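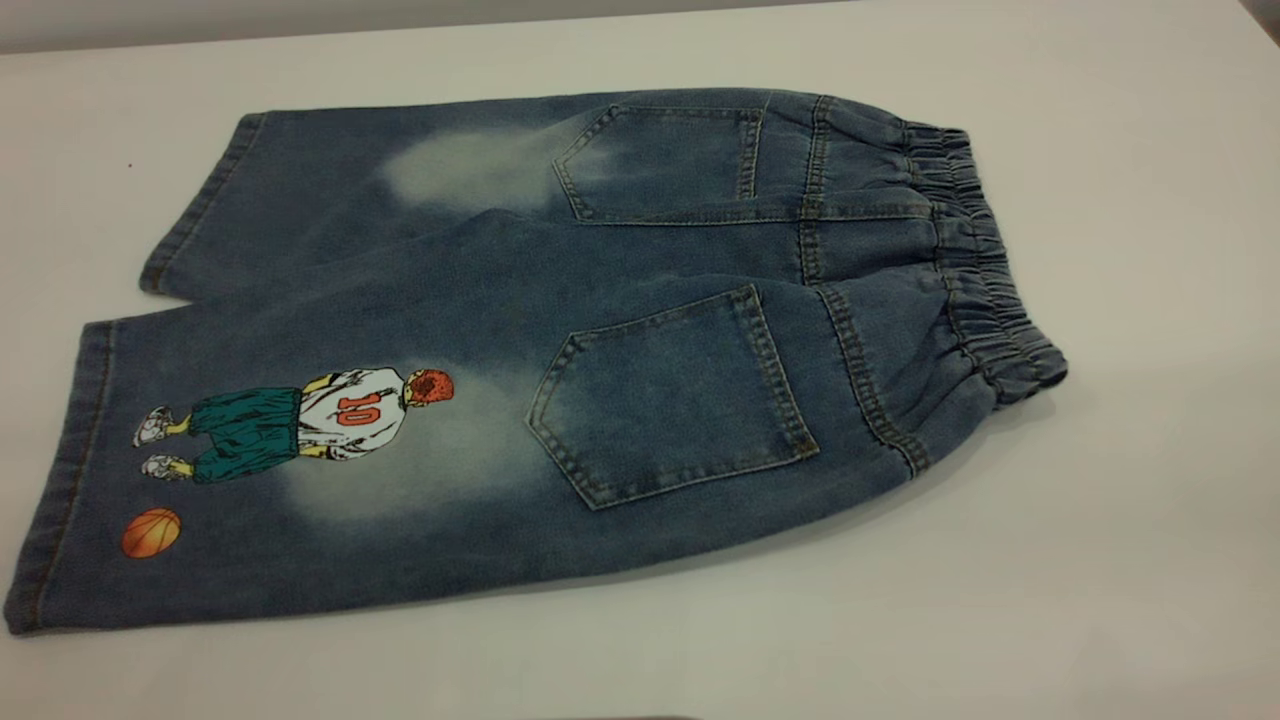

Folding and Packing Assistant, Denim (2 openings)
Pramon Clothing, Jekel warehouse
Part time, hourly, on site

Pramon buys returned and end-of-line clothing from stores, checks it, folds it, packs it and sends it out again to smaller shops. Most of what comes through our building is casual wear, and a large share of that is denim: jeans, joggers, shorts, overalls, jackets. We are hiring two people for the denim tables. You do not need warehouse experience. If you have folded stock in a store, worked in a laundry or done alterations, tell us, but we have also trained people who had never done any of those things.

About the work

Cartons come in mixed. A sorter opens them and sends the denim to our tables. From there, the job is the same for every piece:

Lay it flat and look it over, front and back.
Check the seams, hems, waistband and any print or patch.
Set aside anything with a hole, a stain or a loose thread longer than a finger.
Fold it to the shape on the fold card.
Turn it so the size label can be found without unfolding.
Stack it by style and size.
Pack the stack, 24 pieces to a carton, and fill in the carton slip.

New hires spend their first shifts on checking and folding. Packing comes later, when your stacks stand up without leaning. Carton slips come after that, because a wrong slip causes more trouble for our customers than a wrong fold.

Checking takes some judgment with denim. A lot of what we handle is sold with faded patches, bleached spots and whiskering already in it. Those are part of the style. A stain is something else, and you will learn to tell them apart by handling both. Gavin MacBrayne runs the checking end of the room and keeps a rail of sample pieces for this. If you are not sure about a piece, put it on the rail and ask him. We would sooner have a full rail than a bad carton.

Prints need care too. Fold so that the print lies flat if the card allows it. Do not run a hard crease through it with your palm. 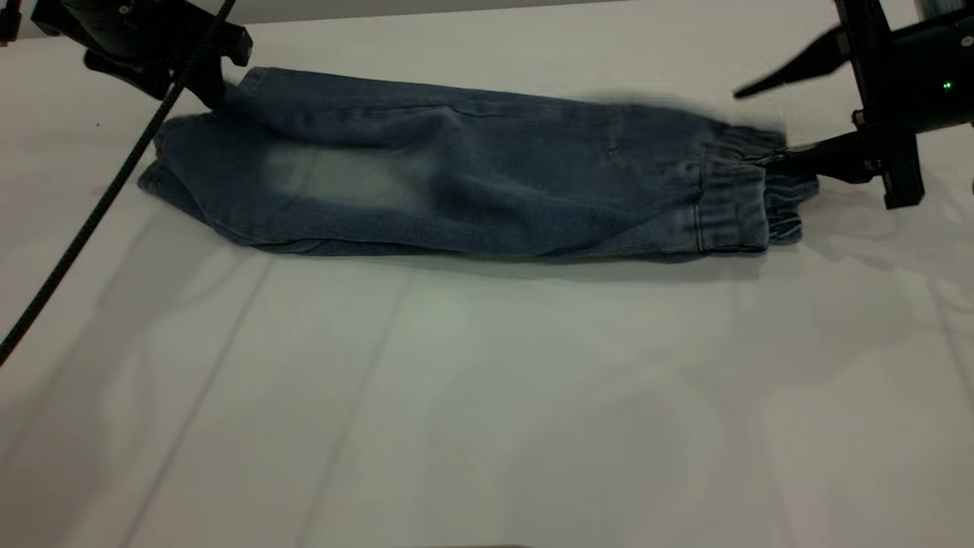 JEKEL, June. The following notes were added after the first round of applications. Several people asked what is hard about folding pants, and whether we could say more before they came in for a trial shift.

Straight-leg jeans are the easy part. One leg goes on top of the other, the seat gets tucked in, and the length is folded down to the card size. Most people have this by their first break.

Jogger-style jeans take longer to learn. The elastic at the ankle pulls the leg narrower than the rest, so the two legs do not want to lie edge to edge. If you line up the cuffs first, the thigh bunches. If you smooth the thigh first, the cuffs slide apart. Our method is to match the seams, hold the far end still and draw the cuff out until the leg is straight, then let go slowly. Do not pull hard. Stretched elastic springs back and takes the fold with it, and the leg has to be laid out again.

Elastic waistbands have the same problem at the other end. A waistband left loose on top of a stack makes a bump, and a carton with bumps will not close properly. We tuck waistbands in toward the middle wherever the card shows it.

You will also be standing. The tables are a fixed height, and we keep mats and a few platforms for anyone who needs them. Cartons are moved by cart. You should be able to lift a packed carton from the table to the cart with a second person helping. If you can't, say so on the form, as there is checking work that involves no lifting.
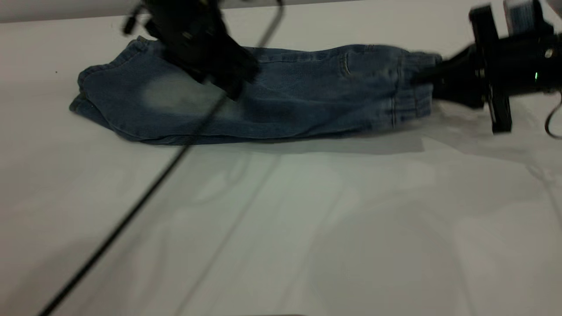
We measure the work by carton and not by piece. A new folder is not timed at all during training. After training, Kenna Matheson, who supervises the denim tables, will go over your cartons with you and set a pace that suits the kind of stock you are on. Joggers are counted more slowly than straight legs. Jackets are slower again. Please do not practice at home for speed; people who do that arrive with habits we have to undo.

Hours and pay

Shifts are 4 hours, morning or afternoon. The morning shift begins at 8 a.m. and the afternoon shift at 1 p.m. You choose one and stay on it. Swaps are possible between people who have finished training, if Kenna has both names in writing first. There is one paid break per shift.

Pay is hourly from the first shift, including the trial shift and all training. The rate is printed on the application form and is the same for both openings. Overtime is offered before the back-to-school season and is never required. There is no piece rate.

What we are looking for

Someone who will do the same thing the same way many times.
Someone who can read a size label and a carton slip in English.
Reasonable eyesight for close work, with or without glasses.
Clean, dry hands. No hand cream during the shift, as it marks dark denim.
Someone who turns up on time. The two shifts hand over stacks to each other, and a late start leaves half-packed cartons.

Rings and bracelets come off before you start, since they catch on stitching. New indigo rubs off, so wear dark clothes or one of our aprons. Long hair must be tied back. Phones stay in the lockers.

The trial shift

Everyone we invite does one trial shift before either side decides. You will work next to Lachlan Farquharson, who trains all new folders. He will show you four folds: straight leg, jogger, shorts and jacket. You then do them yourself with the cards in front of you. 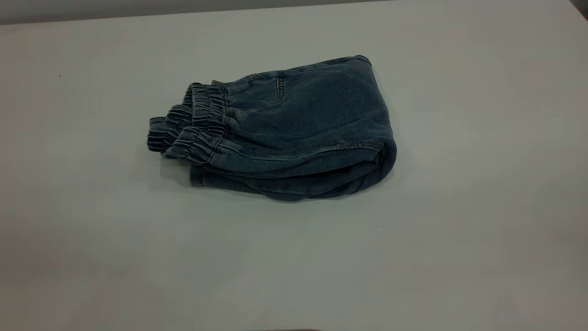 The compact fold is the one we look at most closely on a trial shift. It is used for joggers going into the short MacRitchie cartons, where a long fold will not fit. Start from the long fold and bring it down to card width, keeping the bundle wider than it is tall. With a pair folded like the one in the photo, the gathered edges all come out at the left end, three ruffled layers of them, and the rest of the top is fairly smooth. Gathered ends go to the same side all through a stack. When a row is finished, the next row is turned the other way so the carton fills level. A few soft creases are fine on a trial shift and usually fine after it too. Lachlan will be looking at whether the bundle holds its shape when it is picked up, and whether the second one you make matches the first.

Please do not iron, steam or spray anything. Stock leaves as it came in, apart from the folding.

Where we are

The warehouse is in Jekel, behind the Werico building, with the entrance on the loading side. There is free parking and a covered bike rack. The denim room is on the ground floor and there are no steps between the entrance, the lockers, the tables and the restrooms. The room is heated in winter. In summer we run fans, and it can still get warm by the end of the afternoon shift.

How to apply

Fill in the application form at the front desk or ask for one by mail. We do not need a resume. On the form, tell us:

Which shift you want.
Any work you have done with clothing or packing, paid or unpaid.
Whether you need a platform, a stool or work without lifting.
The earliest date you could do a trial shift.

Forms go to Fatima Swanepoel in the office. She answers all of them, including the ones we can't take further. If you applied in the first round, your form is still active and you don't need to send another. Questions about the work itself can be left for Kenna at the front desk, and she will call you back after the morning shift.

Both openings stay posted until they are filled. For questions about pay dates or paperwork, ask for Morven MacKinnon in payroll.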